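Call for participants: household use and care of printed cloth mats

Cokelo Textile Testing is recruiting adults for a home-use study of printed cloth table mats. Participants use the mats at home, wash them on a fixed schedule and bring them to the Flulbridge test room for assessment. Applications are open now. Home use begins in June.

Background

Printed cloth mats are bought mainly for children's place settings and craft tables. The complaints we receive concern three faults: edges that curl after washing, prints that fade unevenly, and cloth that no longer lies square on the table. Laboratory washing reproduces the fading fairly well. It does not reproduce the curl, which seems to depend on how a mat is dried, folded and stored between uses. A survey of mat buyers in our last project brought 1,372 usable replies, and drying methods differed more than the test procedure allows for. The present study is meant to supply better data on this point.

What participants do

Each participant receives a set of five mats made by Brorkeo. All mats in a set are the same size. Colors and printed designs vary between sets and cannot be chosen in advance.

Mats are to be used at meals or for table activities in the normal way. Spills should be wiped or left as the household would usually leave them. Please do not treat stains before washing.

Washing follows the printed schedule supplied with the set. Use your own machine and your usual detergent, and write down the product and the temperature setting in the log. Drying is assigned: one group dries flat, one on a line, one in a tumble dryer. Folding is also assigned. Participants in the unfolded group must have a drawer or shelf where a mat can be stored at full size.

Log entries are short. A typical entry gives the date, the mat label, the use, and whether the mat was wiped, washed or put away.

Test room visits

Mats are assessed at the Flulbridge test room at the start of the study, midway and at the end. At each visit the participant takes a mat from its folded or flat state, lays it on a table, squares it to the table edge and smooths it by hand until satisfied. A member of staff then records corner lift, edge curl and skew. No special skill is needed, and speed is not scored. Color readings are made by staff after the participant has left.

The work tables are white. Pale walls and even lighting are used so that a low ridge in the cloth can be judged by eye. Please do not wear perfume or hand cream to a visit – residue on the cloth affects the readings.

Who can apply

Applicants must be 18 or older, live within reach of Flulbridge and have regular use of a washing machine. Households with children are welcome but not required. We cannot accept applicants who work for a maker or seller of table linens, or who took part in the Kubíček placemat trial.

Applicants with a known skin reaction to textile dyes should not apply.

Payment

Participants who complete all visits and return the log are paid $1,000 after the final assessment. A participant who withdraws early is paid for the visits attended. Mats remain the property of Cokelo and must be returned, including any that are damaged. Damage is recorded as a result and is not charged to the participant.

How to apply

Write to Effie Dalgleish, participant office, Cokelo Textile Testing, Flulbridge. State the make of your washing machine, how you normally dry table linens, and the size of the table where the mats would be used. Questions about dyes or skin contact should be marked for Nazma Amarasinghe.
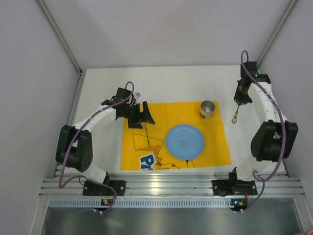

Flulbridge – Friday, December 21, 2018

Yellow cloth mat with cartoon print, on a white tabletop. Color reference questions go to Mohammed-Awal Asamoah.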